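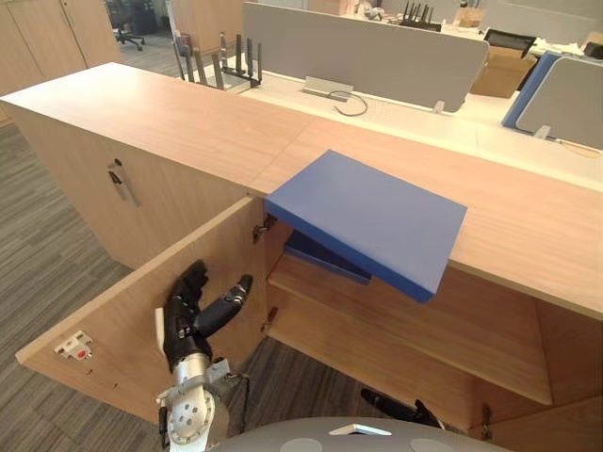
Horkurex Office Helper

The Horkurex Office Helper is a rental service for two-legged, two-armed robots, offered by Datstead to offices that would like a hand with cupboards and shelves. It was started in April by Lotte De Haan, who still answers many of the customer letters herself, bless her.

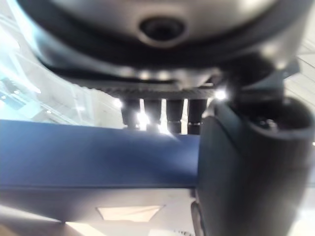
Wrist camera view, with a blue surface beyond the gripper finger.

Each arm has a camera of its own, and the basic plan covers 15 visits, with 18 on the larger one.
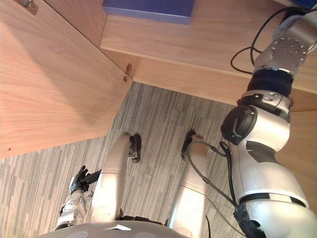 Looking down past the robot's legs, with a flat blue box on the cabinet shelf.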